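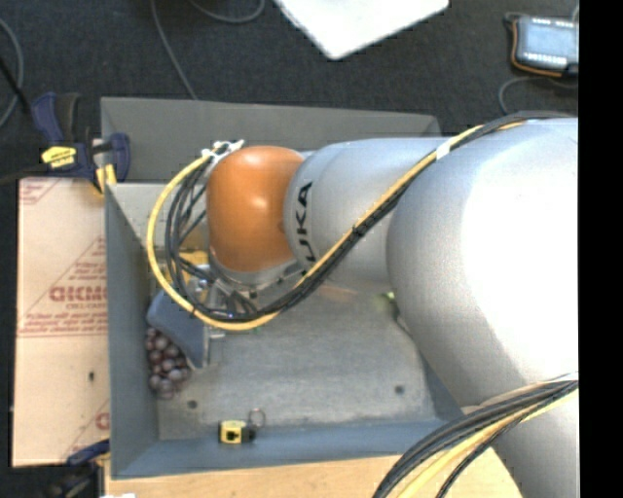 El expediente de Lirkivby

A la atención de la Dirección General de Archivos y Registros Territoriales.

En cumplimiento de la resolución por la que se me encomendó el inventario del registro municipal de Lirkivby, elevo a esa Dirección el presente informe. Consta de una relación de hechos y de una petición final, conforme al modelo vigente. Ruego se disculpe la extensión de la primera.

Llegué a Lirkivby en el mes de agosto, por la carretera de Gondmont, con una credencial de 13 días y dos cajas de carpetas en blanco. El registro ocupa la planta baja del antiguo pósito. Me recibió la encargada, doña Oleksandra Onyshchenko, quien me hizo entrega de las llaves, me mostró el lugar donde se guardaba la leña y me indicó que los tomos estaban completos hasta el año de la inundación. Le pregunté qué ocurría con los posteriores. Respondió que también estaban completos, pero que convenía leerlos sentado.

El fondo comprende 600 tomos encuadernados en tela. Los primeros no presentan particularidad alguna: nacimientos, defunciones, compraventas de prados, un pleito por el cauce del molino que se prolongó durante tres generaciones. La caligrafía es regular y la tinta, de buena calidad. A partir de la inundación, sin embargo, los asientos siguen refiriéndose a la calle Koval, que según el plano catastral quedó bajo el agua con todas sus casas y no volvió a edificarse.

Procedí a cotejar los datos. En la calle Koval se inscribieron, después de desaparecida, bodas, bautizos y una licencia para la apertura de una mercería. En el número 7 constaba la residencia de don Rostyslav Palamarchuk, de profesión relojero, que renovaba su empadronamiento cada primavera y abonaba las tasas con puntualidad. La última renovación llevaba fecha de 05/04/2019 y estaba firmada con mano firme.

Requerí explicaciones a la señora Onyshchenko por escrito, según establece el procedimiento. Me contestó también por escrito, aunque trabajábamos en mesas contiguas. Su oficio, que adjunto, dice lo siguiente: «Los vecinos de la calle Koval fueron realojados en distintos puntos de la comarca y algunos en el extranjero. Ninguno solicitó la baja. Este registro carece de competencia para tramitarla de oficio».

Manifesté que un empadronamiento exige domicilio, y que un domicilio exige paredes. La encargada consultó el reglamento durante toda la tarde. Al anochecer me comunicó que el artículo correspondiente exigía una puerta – las paredes no se mencionaban – y que la puerta del número 7 se conservaba en el almacén del pósito, debidamente inventariada. La examiné al día siguiente. Era de roble, con el tirador gastado y una ranura para el correo. En el suelo, al otro lado de la ranura, había cartas.

Debo hacer constar que no las abrí. Eran más de 2000 y llevaban sellos de muchas administraciones. Todas iban dirigidas a vecinos de la calle Koval, y a juzgar por los remites las habían enviado otros vecinos de la misma calle. La señora Onyshchenko las clasificaba por números, las entregaba a quien venía a buscarlas y guardaba las demás. Me explicó que la casa Jeltbridge, adjudicataria del servicio postal, había propuesto devolverlas por dirección inexistente, y que ella había presentado alegaciones.

La víspera de mi partida se personó en el registro un hombre de edad avanzada, con abrigo a pesar del calor. Solicitó su correspondencia y exhibió un documento en regla a nombre de Rostyslav Palamarchuk. Recogió tres cartas. Después pidió permiso para pasar al almacén, y la encargada se lo concedió con un gesto que me pareció habitual. Oí girar una llave. Oí, asimismo, que se limpiaba los zapatos. Transcurrida una hora salió, nos dio las buenas noches y dejó sobre el mostrador el importe exacto de la tasa.

Por todo lo expuesto, el funcionario que suscribe considera que el fondo se halla en orden y no aprecia asiento alguno que deba ser anulado. Solicita que se mantenga la dotación del registro de Lirkivby, incluida la partida de leña, y que se autorice la compra de un felpudo para el almacén.

Lo que comunico a los efectos oportunos.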